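2021-08-20
Pour task, teleop, bench 2

Carried on with the jar rack task from yesterday. Same layout: black two-level wire rack on the white table, jars on the top shelf, open glass jar at the front of the shelf as the target. The other arm does the pouring. The lidded jars stay up there the whole time as clutter, red lids and white lids, and we don't touch them in this version.

Total is now 225 demos kept. Threw out 47 since we started, most of them from the first two days when the leader arms were still on the old gains. I went back through the rejects this morning before setting up and I'd keep a few of those if we get short, but not for the tilt phase, the wrist motion is too jerky in all of them.

Leader arms: the right one has developed play in the wrist roll joint. You feel it as a small dead zone when you reverse direction, which is exactly what you do at the end of a pour. Tightened the horn screw and it went away for the first hour, then came back. Put in a request to Damgaard for the replacement coupling. Until it arrives, start the pour slightly early and don't try to correct the roll at the end. Backing off with the elbow works better.

Wrist cameras: restarted the Trindix logger twice. Both times the left wrist stream had stopped writing but the preview was still live, so you don't notice unless you look at the file size. I now check the size after every episode. Episode 588 is affected, marked bad in the sheet. (Episode numbers include the aborted starts, that's why they run so far ahead of the kept count.)

Notes on how to drive this one, for whoever takes the next block:

Bring the pouring arm in from the right and keep it low. If you come in high the elbow ends up over the back row and there is no room to rotate.

Leave the watching arm parked with its fingers open, facing the rack. Don't nudge it during the pour. Two people have been fidgeting with that hand while concentrating on the other one and it shows up as noise in the actions.

Go slow from upright to the first bit of material moving, then hold. I was overshooting because I kept watching the container and not the jar. Watching the rim of the open jar is easier.

If the rack shifts, stop and save as aborted. Put it back on the tape before the next one.

Wipe the table between blocks. Grains end up under the rack feet and it rocks.

Tried the policy from the June Wollavberg data on this setup for 3 rollouts, no fine-tuning. It reached for the red lids every time. Not surprising, that set was all lid grasping. Didn't bother recording more. We should not mix the two sets without a task label.

Open question is whether to vary where the open jar stands. So far it has stayed in one place and I expect the policy will just memorize that. My plan is to finish the current block as is, then shift it along the shelf in small steps for the next one. That means taking one of the white-lidded jars off to make space, and the Pludetow config needs a new scene name so the two layouts don't end up in the same folder. Layout to copy when setting up, with the pouring arm on the right:
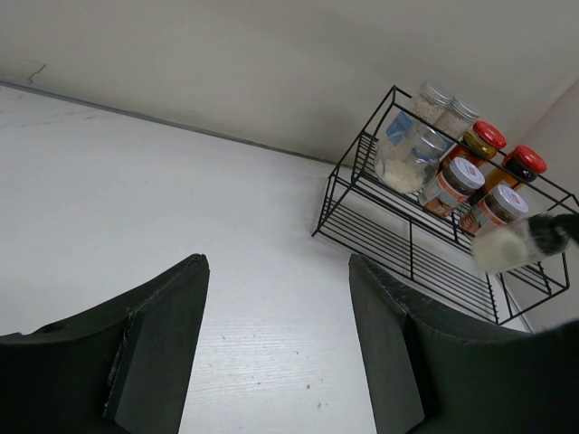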